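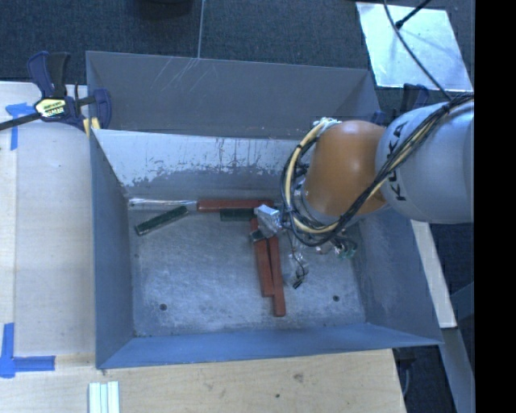
Home | Building Checks | Storage | Loading Areas | Forms | Contact

Storage and Receiving Area Inspection Checklist, with Comments

Last updated: May

Scope

This checklist covers the receiving bay, the racking aisles, the bulk storage corner and the two exit routes at the Imton building. It does not cover the office floor or the boiler room, which have their own sheets. Complete it once a month and again after any change to the rack layout. Mark each line OK, Fix or Stop. A Stop mark means the area is closed off until the shift lead has signed for it.

Comments under each section come from past inspections at Imton and at the Grelar warehouse. They are kept with the checklist so that the same points are not argued over twice.

1. Floors and walkways

1.1 Walkway lines can be read from both ends of the aisle.
1.2 No standing water, oil, shrink wrap or banding on the floor.
1.3 Expansion joints are filled level with the slab.
1.4 Floor drains are covered and the covers do not rock underfoot.
1.5 Mats lie flat, with no curled corners.

Comment: Joint filler by dock door 2 has been marked Fix on three sheets in a row. The filler shrinks and a lip forms on the aisle side. Measure the lip at its highest point and write the figure on the sheet. "Slight lip" gives the repair crew nothing to work from.

Comment: Faded walkway lines are a Fix. A walkway with stock standing in it is a Stop, even if the stock is due to move within the hour.

2. Pallet racking

2.1 Load signs are posted at the end of each run and match the current beam heights.
2.2 Uprights are free of dents, twists and tears.
2.3 Beam locks are fitted at both ends of every beam.
2.4 Base plates are bolted down and the bolts are tight.
2.5 No loose items are stored on top of wrapped loads.
2.6 Pallets rest on both beams with even overhang.

Comment: Load signs were wrong for run C after the lower beams were raised to take taller cartons. Changing a beam height changes the load rating of the upright. Do not move a beam without a new sign from the rack supplier. The Imton building has 82 bays in service and each one gets its own line on the attached sheet. Do not sign for a whole run with one mark.

Comment: Straightening a bent upright is not a repair. Unload the bay, tag it, and order the part. Okafor holds the spare locks and can usually send them the same day. Uprights take longer.

3. Bins, hoppers and other bulk containers

3.1 No sharp edges or torn metal at the rim.
3.2 Seams and corners are sound.
3.3 Coating loss is noted, with any rust beneath it.
3.4 Container sits level and does not shift when pushed by hand.
3.5 Contents label is present where the container is in use.
3.6 Container is not filled above the rim.

Comment: Chipped paint alone is OK with a note. Rust that flakes under a gloved thumb is a Fix. Any hole that was not part of the original build is a Fix, and a Stop if the container holds small parts or powder. Check the maker's drawing before marking a drain or fixing hole as damage.

Comment: Scuffs on inside walls do not need to be recorded. One sheet from Grelar listed every scratch on every container and took most of an afternoon.

4. Dock doors and levelers

4.1 Door runs full travel without binding.
4.2 Cables and springs show no broken strands or gaps.
4.3 Leveler lip extends and drops as it should.
4.4 Bumpers are fixed and not worn through to the bracket.
4.5 Wheel chocks are at each door – two per door.
4.6 Dock light works and the arm holds its position.

Comment: Test the leveler with no truck at the door. If the lip drifts down within 15 seconds of being raised, mark it Stop and call Gillel, who hold the service contract. Do not prop the lip with timber. Write the cycle count from the control box on the sheet. The last reading at door 1 was 3,164 and the next service is set from that number.

Comment: Missing chocks are most often found at the next door. They are still marked missing.

5. Exit routes and fire equipment

5.1 Exit doors open fully with one hand and without a key.
5.2 Exit signs are lit and can be seen from the aisle.
5.3 Extinguishers are on their hooks, with pin, seal and current tag.
5.4 Nothing is stored below the sprinkler heads inside the marked clearance.
5.5 Emergency lights stay on through a 60-second test.

Comment: Run the light test at 6:30 a.m., before first receiving, so that the aisles are clear of trucks. Hold the test button for the full time. Two units passed at ten seconds and failed before the end.

Comment: The north exit sticks in damp weather. A shoulder push does not count as one hand.

6. Ladders and steps

6.1 Each ladder has its number and load label.
6.2 Feet are present and not worn smooth.
6.3 Rungs and treads are clean and tight.
6.4 Locking bars engage fully.
6.5 Ladders are chained when not in use.

Comment: Ladder 4 has been withdrawn. Do not reuse its number for the replacement, as older sheets still refer to it.

7. Signing off

Write the start and finish time, the areas skipped and the reason. Unchecked lines are to be left blank and explained in the notes. A Fix needs a name and a target week. Keep the signed sheet in the bay office and send a copy to Cormac Lynch for the building file. Sheets older than two years may be boxed.

Comments (4)

dockside_r
Is 2.6 meant to apply to half pallets? Ours sit on mesh decks and only touch one beam directly.

Cormac Lynch
Mark those bays "deck" and check the mesh clips in place of the overhang. I will add a separate line at the next revision.

PTW
We use a version of this at a smaller site. I moved section 5 to the front. People get tired by the end of the sheet and the exits were getting a quick glance from across the room.

hmoreno
The bay sheet prints with the last column missing on letter paper. Landscape fixes it.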